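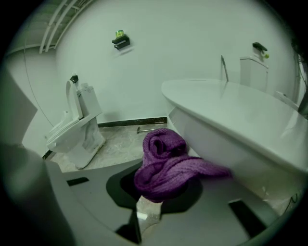

Textiles and Clothing » Unit 3: Fibers and Yarns

Chapter 7
Wool and the Knitted Fabric

If you have ever pulled a favorite sweater out of the dryer and found that it would now fit a small dog, you already know something about wool, and you learned it the hard way, as most of us do. I have been teaching this course for 14 years and I still lose a pair of socks every winter. So please don't feel that this chapter is meant only for people who are good at laundry!

In the last chapter we spent our time with cotton and linen, which come from plants and are built mostly of cellulose. Wool comes from an animal, and it is built of protein, much as your own hair is. That one difference explains a surprising amount: why wool feels warm, why it takes dye so readily, why moths are fond of it, and why it must be kept well away from chlorine bleach, which will eat right through it.

Look at a wool fiber under a good microscope and you will find that its surface is covered with tiny overlapping scales, a bit like shingles on a roof. When the fiber is wet and rubbed about, the scales catch on one another and creep in one direction, and the whole fabric draws together and thickens. We call this felting. In a boot liner it is exactly what the maker wants, and in a sweater it is a small family tragedy.

The fiber also has a natural wave, called crimp. Crimp keeps the fibers from lying flat together, so that a wool yarn is full of little pockets of air, and still air is a very fine insulator (you will remember this from the section on quilts).

Then there is the matter of how the yarn is made into cloth. A woven fabric uses 2 sets of yarns that cross at 90 degrees. A knitted one is made of loops drawn through other loops, and loops can open and close, so the fabric gives when you pull it. Ribbing, in which columns of knit and purl stitches take turns, gives most of all across its width, and you will find it at cuffs, collars and hems.

We will also pay a visit, on paper at least, to the mill town of Hedum, where the first spinning shed went up in 1,774 and where the October wool fair is still held by the river. The Galanis mill ledgers from that town give us a wonderfully plain record of what people bought and what they paid for it.

Words to know: crimp, felting, course, wale, rib, gauge, worsted, woolen

Before you read on, find something knitted at home and stretch it gently, first across and then lengthwise. Jot down which way it gives more, and keep your note handy for Section 7.2.

© 2 April 2024 Prolness Press | Contact us | Back to top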